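Handgreifer vergleichen am Küchentisch: so gehe ich vor

Stand: Juni

Ich werde inzwischen ziemlich oft gefragt, wie man zwei handgeführte Greifer vernünftig gegeneinander antreten lässt, ohne gleich ein halbes Labor aufzubauen. Meine Antwort ist immer dieselbe: mit Obst! Obst ist rund, rollt weg, kriegt Druckstellen und kostet fast nichts, und wenn man fertig ist, kann man das meiste davon noch essen. Ich mache das seit den ersten Versuchen mit Bent Bundgaard so, und die Methode hat sich seitdem kaum geändert.

Was ihr braucht: zwei Greifer (möglichst gleich eingestellt, dazu gleich mehr), einen Teller mit niedrigem Rand, eine Tischdecke mit Karos und Obst in mindestens drei Größenklassen. Dazu etwas zum Schreiben. Ich nehme ein normales Schulheft, Bent schwört auf seine Tabelle.

Schritt 1: Backen prüfen

Bevor irgendwas gegriffen wird, schaut euch die Polster an den Innenseiten der Finger an. Schalenreste, Fett, Krümel, alles runter. Ich wische mit einem leicht feuchten Mikrofasertuch und lasse die Polster dann in Ruhe trocknen. Bitte keinen Alkohol nehmen, damit habe ich mir bei meinem alten Prulletti die Oberfläche ruiniert, die war danach glatt wie eine Speckschwarte. Anschließend einmal ganz auf, einmal ganz zu, und dabei auf die Gelenke hören. Wenn es knirscht, erst nachziehen, dann testen.

Schritt 2: Obst auslegen

Ich fange immer mit einer kleinen Gruppe direkt auf dem Tuch an, die großen Sachen kommen später dran. Wichtig ist, dass die Stücke sich berühren dürfen. Ein einzelnes Stück auf freier Fläche kriegt jeder Greifer hoch, spannend wird es erst, wenn der Nachbar im Weg liegt und der Finger irgendwie dazwischen muss.
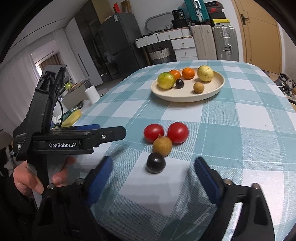

Zum Ablauf: Pro Runde darf jede Hand einmal zugreifen, dann wird abgelegt und notiert. Geht etwas daneben, zählt der Versuch trotzdem (sonst schummelt man sich die Zahlen schön, ich spreche aus Erfahrung). Zwischen den Runden schiebe ich alles wieder zusammen, aber nicht zu ordentlich, sonst übt man am Ende nur noch eine einzige Anordnung. Und macht Pausen! Nach einer halben Stunde wird der Daumen müde, und dann misst man den Daumen und nicht mehr den Greifer.

Schritt 3: Langsam anfahren

Von oben oder schräg? Ich habe lange alles von oben gemacht, weil es so schön übersichtlich ist. Bei kleinem, glattem Obst ist schräg aber viel angenehmer, die Finger kommen flacher unter die Rundung und man drückt das Ding nicht weg. Bent sieht das anders, er geht immer senkrecht rein und ist damit auch noch schneller als ich. Probiert beides und schreibt auf, welche Richtung ihr genommen habt, sonst könnt ihr die Ergebnisse hinterher nicht mehr vergleichen.

Schritt 4: Der volle Haufen

Die Reihenfolge macht hier richtig viel aus. Ich räume von außen nach innen, erst klein, dann groß, und lasse das schwerste Stück bis zuletzt liegen, damit es als Anschlag dient. Mit dem leeren Teller direkt hinter dem Haufen sind die Wege schön kurz, und die beiden dunklen Trauben ganz vorne sind dann die ersten Kandidaten. Danach die Longans, die haben eine rauere Schale und verzeihen mehr, und erst dann die Tomaten. Bei der großen gelben Frucht müsst ihr schauen, ob die Öffnungsweite überhaupt reicht; wenn nicht, quer zur längeren Achse greifen. 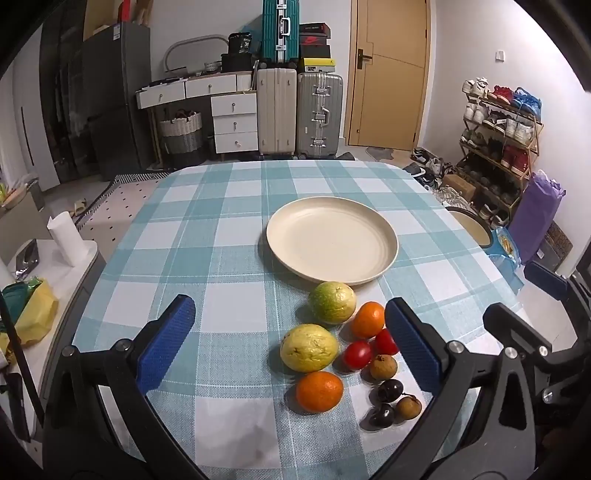 Schritt 5: Auswerten

Jetzt kommt der Teil, den alle gern überspringen. Ich habe über mehrere Wochen insgesamt 1.260 Griffe gesammelt, davon 698 mit der rechten Hand, und ohne das Heft hätte ich geschworen, dass links und rechts gleich gut laufen. Die karierte Decke aus kräftigem Blaugrün und Weiß hilft mir dabei übrigens sehr: Ich kann mir beim Durchsehen der Aufnahmen an den Feldern merken, wo etwas lag, ohne ein Maßband auf den Tisch zu kleben. Rechts liege ich bei rund 92 Prozent sauberen Griffen, links deutlich darunter. Das sagt natürlich mehr über mich als über die Technik, deshalb tausche ich die Greifer nach der Hälfte und rechne beide Hälften getrennt.Wer die Daten weitergeben will, legt pro Durchgang einen eigenen Ordner an und schreibt Hand, Griffrichtung und Obstsorte in den Namen. Bei mir heißt die Sammlung Ovden, fragt nicht warum. Den Vergleich mit dem Kos hänge ich als eigene Seite an, sobald ich die linke Hand noch einmal komplett durch habe.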